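Jarkenness Growers Board > Rules, Permits & Paperwork
Thread: Bill 352 and the scale sticker (farm stands, please read before planting season)

mudroom_pete
Posted 6:42 am

For those of you who have a life, Bill 352 came out of the ag committee last night and it's headed for the floor in March. It's the one that says any farm stand selling by weight has to use a scale with a state inspection sticker on it. The sticker costs $200 a year per scale. I sell tomatoes off a hay wagon. The scale cost me less than that and the wagon might have too.

I have read the thing twice. It defines "stand" as "any fixed or movable structure, surface or conveyance," so the wagon counts. I believe my arm counts if I hold it out straight.

Anybody know if there's a small seller exemption? I looked and found a lot of commas.

leekanddestroy
Posted 7:15 am

Section 19. Last page, after the part about livestock scales. If you sell by the piece, the bunch, the pint or the quart, you're out of it completely. It's only weight.

mudroom_pete
Posted 7:21 am

So I'm supposed to sell tomatoes by the bunch.

leekanddestroy
Posted 7:24 am

By the quart. Like everyone's grandmother did. You put them in the little green box and the customer hands you money.

Tanko Omoregie
Posted 8:03 am

Going to be unpopular here and say I'm for it. We've had a stickered scale at the Hitau market for years, on our own dime, back when it was voluntary. Customers do look. One fellow used to bring his own fishing scale and reweigh his beets in front of me. After the sticker went on he stopped bringing the scale, though he still gives the beets a look.

The stores have had to do this forever. If we want to be treated like a real food business when it's time for grants and loans, we can't turn back into a lemonade stand every time someone shows up with a clipboard.

The price is too high, I'll give you that. It should be a flat fee per farm and not per scale.

mudroom_pete
Posted 8:10 am

Tanko, you have a building with a door. I have a coffee can and the honor system.

Tanko Omoregie
Posted 8:16 am

Then who is reading the scale?

mudroom_pete
Posted 8:17 am

The customer. It's between them and God.

hillside_garlic
Posted 9:30 am

Garlic here, so this hits me square. I sell seed garlic by the pound, always have, because a head can be the size of a walnut or the size of a softball and it isn't fair to price those the same. The "just sell by the quart" people have never tried to get softneck into a quart box and close it.

I've got three scales: one at the stand, one in the packing shed, one that goes to fairs. Is that three stickers? The shed one never sees a customer. It sees me, and occasionally a mouse.

leekanddestroy
Posted 9:44 am

Bill says "used in the determination of price." If you weigh and label in the shed and the label has a price on it, I read that as yes. If you're only weighing for your own records, no.

I'm not a lawyer, I just have a slow printer and a lot of time to read while it goes.

WTarawneh
Posted 10:05 am

Widad Tarawneh here, goats and a bit of cheese, south end of the county. I listened to the whole hearing recording last night while wrapping soap. Things I wrote down, in case it saves somebody the trouble:

The sponsor said twice that the inspector would come to you. The department said once, very quietly, that you would bring the scale to the inspector. They were sitting next to each other at the time.

The inspector's office for our county would be in Hitau, mornings only.

Someone from Amadi Creamery spoke in favor and then asked for dairies to be exempt. I would like that man's confidence. I sell cheese from across the road from him, more or less, and I hadn't thought of just asking.

The fee is in the bill itself, so the department can't lower it on their own. It has to be amended on the floor. That's the part to call about.

Audio is bad. There's a hum the whole way through and somebody is eating chips near a microphone. Wear headphones or you'll miss anything said by anyone over sixty, and that was all the useful testimony.
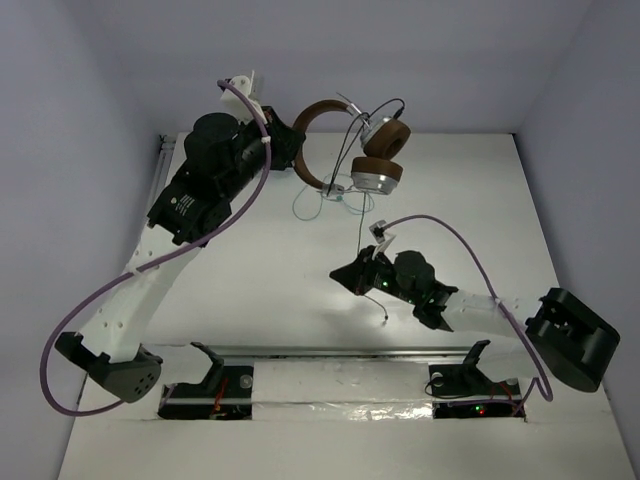
Headphones with brown ear cups, on a white tabletop.

If you only have patience for part of it, skip the opening statements and start where the woman from the orchard asks what a "conveyance" is. It gets livelier after that and the chairman loses his place.

mudroom_pete
Posted 10:20 am

Widad, you're a better citizen than me. What did they say a conveyance was?

WTarawneh
Posted 10:26 am

They said they'd get back to her.

gravelroad_jen
Posted 11:12 am

Can I be the wet blanket? I worked a summer for a wholesale buyer before I had my own place. Cheap kitchen scales drift. They drift when it's cold, they drift when the battery's low, and they drift if you look at them sideways. I've seen growers shorting themselves all season long and never knowing it. Pete, have you ever put a known weight on that wagon scale?

mudroom_pete
Posted 11:19 am

I put a five pound bag of sugar on it once.

gravelroad_jen
Posted 11:20 am

And?

mudroom_pete
Posted 11:31 am

It was a generous bag of sugar.

gravelroad_jen
Posted 11:34 am

I rest my case.

hillside_garlic
Posted 12:02 pm

Jen, I don't disagree with checking scales. I check mine every spring with a set of brass weights that came with the farm. What bugs me is paying $200 for someone to do that same thing and stick a picture of the state bird on it.

Also nobody's talking about which scales even qualify. The draft says "of a type approved for trade." Mine isn't. So it's the sticker plus a new scale, times however many I end up needing, before I've sold a clove.

leekanddestroy
Posted 12:15 pm

That's a fair point and I skated past it. The approved list is by reference to another law, so you have to go read that one too. I started. It has a chapter on coal.

Tanko Omoregie
Posted 12:40 pm

Garlic, your scale may be fine. Look on the plate underneath for a class marking. I had the same worry, flipped mine over, and it was there under the dried beet juice. If it has no marking at all, then yes, you're shopping.

For what it's worth, the approved ones last. Mine has been dropped off a tailgate and rained on and it still passes. I would still rather have bought it on my own schedule than the legislature's.

sheepish
Posted 1:18 pm

Wool people, are we in this? I sell fleeces by the pound at the fall fair and yarn by the skein. One weekend a year on the fleeces.

leekanddestroy
Posted 1:25 pm

Title says "farm products," and the definitions list "food, fiber and ornamental." So yes on fleeces, no on skeins. You could price the fleeces whole. Plenty do.

sheepish
Posted 1:29 pm

I could, but then the spinners pick them up and do this thing where they bounce them in their arms and squint. I'd rather have the scale. They argue less with a number.

Tanko Omoregie
Posted 1:33 pm

I'd like it noted that sheepish just made my argument.

sheepish
Posted 1:35 pm

I made the argument for a scale. I didn't say a thing about the sticker. Don't put me in your column.

atach_user_rob
Posted 2:50 pm

Has anybody looked at Atach? It's the register app we use at the CSA pickup. You can set it up to price everything by the unit and it remembers your box sizes. We moved our whole list over to units last year and never looked back. Except for potatoes. Potatoes were a bad month.

mudroom_pete
Posted 2:58 pm

Rob, does it run on a coffee can?

atach_user_rob
Posted 3:02 pm

There's a free tier.

gravelroad_jen
Posted 3:40 pm

Circling back to what Widad said about the amendment, since it's the only thing in this thread anyone can act on. I called the sponsor's office at lunch. The aide was polite and had clearly taken the same call all morning. She said a per-farm fee is "under discussion" and that it helps if people say what they sell, how many scales they have, and what a sticker would do to them in dollars. She did not want to hear about the founding fathers, and I gather she already had.

I'd suggest we all ask for the same two changes: one fee per farm, and the inspector travels. Leave the rest alone. If we ask to throw the whole bill out they'll file us with the cranks.

mudroom_pete
Posted 3:47 pm

I'd like to throw the whole bill out.

gravelroad_jen
Posted 3:48 pm

I know, Pete.

hillside_garlic
Posted 4:15 pm

I can live with those two. I'd add a year's grace for buying an approved scale. Called and said so. Aide asked how to spell "softneck," so somebody's taking notes.

WTarawneh
Posted 5:08 pm

Called too. I also asked whether the dairy exemption was going in and she said what dairy exemption. So either the Amadi man didn't get it or he did and it's being kept warm somewhere. Will listen to the next hearing. More soap to wrap.

Tanko Omoregie
Posted 5:30 pm

I'll sign on to one fee per farm and the traveling inspector. I still think the bill's a good one. Anyone who wants to try their scale against mine can come by the Hitau market and put the same cabbage on both. Pete, bring the wagon scale. Bring the sugar.

mudroom_pete
Posted 5:52 pm

Flipped mine over like you said. There's a plate. It says "not legal for trade," in fairly large letters, and then "keep away from children."

Pricing quart boxes now. Does anyone have any of the green ones they don't need?

leekanddestroy
Posted 6:04 pm

I've got a stack in the barn. Come by whenever, they're yours for a quart of tomatoes in August.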